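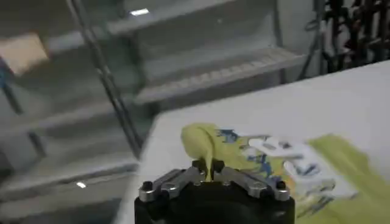 Week five, booth planning for small exhibitors. Picking up where we ran out of time, so floor plan first, then staffing, then leads. Have your hall map from the September package with you. Staff clothing goes on the plan too, same page as the lights and the carpet - a yellow-green T-shirt like that one reads from the far end of an aisle, a navy polo doesn't, and grey on a grey back wall is worse again. Pick the shirt colour before you pick the wall colour. Most people do it the other way and end up reprinting.

## 1. Space

Organisers sell floor in two ways:

- **raw space** - bare concrete, you bring everything, you pay for power and rigging separately
- **shell scheme** - walls, a fascia with your name on it, usually one socket and a spotlight or two

Shell is right for nearly all first-timers. Raw only makes sense if you've got a machine that won't fit between the walls, or a stand you already own.

Worked numbers for the Lernetti case (window hardware, first show outside their own province):

| Item | $ per sq m |
|---|---|
| Raw space | 275 |
| Shell add-on | 100 |
| Furniture hire and graphics, averaged | 125 |

So the add-on looks like the bargain and it mostly is. Watch what "shell" leaves out. Carpet sometimes. Cleaning often. Storage for empty crates nearly always. Read the exhibitor manual with a highlighter, the whole thing, incl. the dull part on forklift bookings.

Corner vs. inline: a corner has two open sides, costs more, loses you a wall. If your product hangs on a wall that matters. Lernetti took a corner and then had nowhere to put the sample frames!

## 2. Freight and move-in

Things that went wrong in the cases from the reader, in no order:

- crate labelled with the company name but no stand number
- customs papers packed inside the crate
- arrived before the advance warehouse opened, driver turned away
- demo unit on a different voltage to the hall
- no one on site with authority to sign

Know the difference between **advance warehouse** and **direct to site**. Advance costs more and you sleep better. Direct to site means your truck sits in the marshalling yard with everyone elses.

Temporary import: if the goods are coming home again, ask your broker about a carnet well before you pack. If you're giving samples away they are *not* coming home again, so they go on a separate list. We'll do the form itself in the tutorial, bring a pen.

## 3. Working through a distributor

Half of you will never run a stand alone. You'll share with a local distributor, and the arguments are always over the same stuff. Moussa and Jimo is the case for this one (pages at the back of the reader). Moussa makes sealant pumps, Jimo sells them in a market Moussa has never visited. Joint booth, nothing written down.

Settle beforehand, in writing, even just an email:

1. Whose name is on the fascia, and how big is the other one
2. Who pays for floor, who pays for freight
3. Who owns the leads, and what happens to a lead from outside the distributor's territory
4. Whether prices get quoted on the stand. In which currency
5. Who fixes the demo when it stops

Number three is the one they fell out over. Jimo scanned every badge on its own account and Moussa went home with a handful of business cards. Read Lise Cloutier's chapter on territory clauses before the tutorial. Short, and the second half is better than the first.

## 4. Staffing

Two people minimum even on the smallest stand. Somebody has to eat.

Shifts of two hours, then off the stand completely, not sitting at the back on a phone. Nobody eats on the stand. Chairs: one or two for visitors, none for staff, I know this is unpopular.

Opening lines. "Can I help you" gets a no. Ask what they make, what brought them down this aisle, what they're running at the moment. Then be quiet and let them talk.

At least one person who can answer a real technical question. Visitors at an industrial show are often the ones who run the line, and they'll know within a minute if you've only read the brochure.

## 5. Leads

Votident case. Small firm, inspection cameras for float lines. They scanned 125 badges over the show and were very pleased. When Fengying Cui went through the list afterward, 41 had any note attached at all. The rest was names and job titles, so the follow up was one email to everybody, the same email, and it went how you'd expect.

Minimum note on every scan:

- what they make or buy
- what they asked about
- what you promised them (quote, sample, a call)
- hot / warm / file

Write it while they're walking away. Not at six o'clock, you won't remeber.

Follow up hot ones from the hotel the same night. Two lines is plenty. Warm ones inside the week.

**Cost per useful lead** = total spend ÷ leads with a note. Total spend includes flights, hotel, wages while away, and the dinner. People leave out wages every year and I take marks off every year.

## For the tutorial

- Cloutier chapter
- Moussa / Jimo pages, and draft the email they should have sent, one page max
- Rough floor plan for your own group's product, shell scheme, pencil is fine. Mark power, storage, where staff stand, what they're wearing
- Lead form, blank, must fit on half a page

Groups who haven't picked a product yet - see me in the break please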